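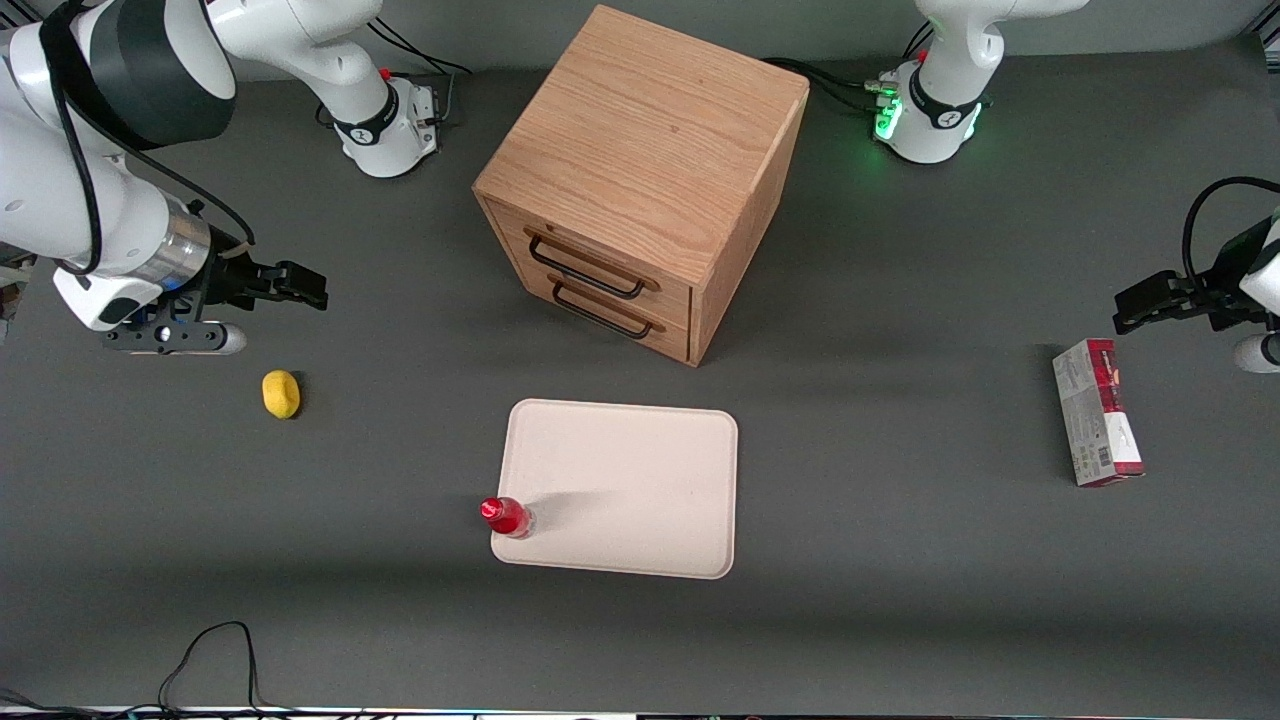
양팔 로봇 작업대. 가운데 위쪽이 2단 서랍장, 아래쪽이 쟁반이다. /사진=로켈

로봇 원격 교시 장비를 만드는 로켈(Rokel)이 양팔 로봇용 교시 프로그램 '플리룸(Flilum)'의 새 판을 6월 중 내놓는다고 밝혔다. 사람이 조종 장치를 잡고 로봇을 움직이면 그 동작을 저장해 학습 자료로 쓰는 프로그램이다. 새 판에서는 두 팔의 동작을 따로 녹화한 뒤 하나로 맞추는 기능과, 녹화 도중 잘못된 구간만 다시 찍는 기능이 추가된다.

로켈은 지난 토요일 오후 2시부터 자사 작업실에서 협력사 관계자를 대상으로 시연회를 열었다. 과제는 서랍 여닫기와 물건 옮기기였다. 작업대에는 막대형 손잡이가 달린 나무 서랍장과 흰색 계열 쟁반, 빨간 병, 종이 상자, 노란색의 작은 물체가 올랐다. 조종자는 로봇과 같은 관절 구조를 가진 소형 조종 팔을 양손에 하나씩 잡고 과제를 수행했다. 조종 팔의 손잡이를 오므리면 로봇의 집게도 따라서 닫히는 방식이다.

이 회사가 지난 석 달 동안 모은 서랍 과제 녹화는 모두 3428건이다. 이 가운데 636건은 물건을 놓치거나 손잡이를 제대로 잡지 못한 기록으로, 학습에서 빼지 않고 실패 표시를 달아 따로 보관하고 있다. 회사 측은 실패 기록을 조종자 교육과 성공 여부 판정 모델을 만드는 데 쓴다고 설명했다.

개발을 맡은 토마스 콜롬보(Thomas Colombo) 책임은 "같은 서랍을 여는 동작이라도 조종자마다 접근하는 각도가 다르다"며 "처음에는 한 가지 방법으로 통일하라고 지시했지만 서랍장 위치를 조금만 바꿔도 성공률이 떨어져 지금은 제한을 두지 않는다"고 말했다. 그는 물건의 배치도 녹화할 때마다 바꾸고 있다고 덧붙였다.

조종자 교육에는 이틀이 걸린다. 첫날은 한 팔로 물건을 집어 쟁반에 놓는 연습을 하고, 둘째 날 양팔 과제로 넘어간다. 교육을 마친 사람은 연습 녹화 200건을 채운 뒤 본 작업에 들어간다. 한 사람이 조종 팔을 잡는 시간은 한 번에 50분을 넘지 않도록 정해져 있다.

시연회에서는 손으로 직접 가르치는 방식도 함께 소개됐다. 로봇 팔의 힘을 뺀 상태에서 사람이 팔을 잡고 원하는 위치까지 끌어 움직이는 방법이다. 별도 조종 장치가 필요 없어 준비가 간단하지만, 사람의 손과 몸이 카메라에 잡히고 혼자서 두 팔을 동시에 다루기 어렵다는 단점이 있다. 로켈은 작업 시작 자세를 정할 때만 이 방식을 쓰고 나머지는 원격 조종으로 녹화한다.

플리룸 새 판은 부품 포장 업체 리날디(Rinaldi)가 가장 먼저 도입한다. 리날디는 상자에 소형 부품을 나눠 담는 공정에 양팔 로봇 두 대를 시험 투입할 계획이며, 현장 직원 네 명이 조종자 교육을 신청했다. 녹화 자료의 저장과 검수는 소켈랜스(Sorkelance)가 맡는다. 검수자는 영상을 보고 과제의 시작과 끝을 표시하고, 카메라 영상과 관절 값의 시각이 어긋난 기록을 걸러낸다.

기존 사용자는 추가 비용 없이 새 판으로 바꿀 수 있다. 이전 판에서 녹화한 파일은 변환 도구를 거쳐야 열린다. 변환 도구는 새 판과 같은 날 배포되며, 한 팔용 녹화 파일은 가을 이후에 지원할 예정이다. 신규 도입 가격은 공개되지 않았다.

로켈은 다음 시연회에서 서랍 안에 든 물건을 꺼내 쟁반으로 옮기는 과제를 선보일 계획이다. 참가 신청은 회사 홈페이지에서 받는다.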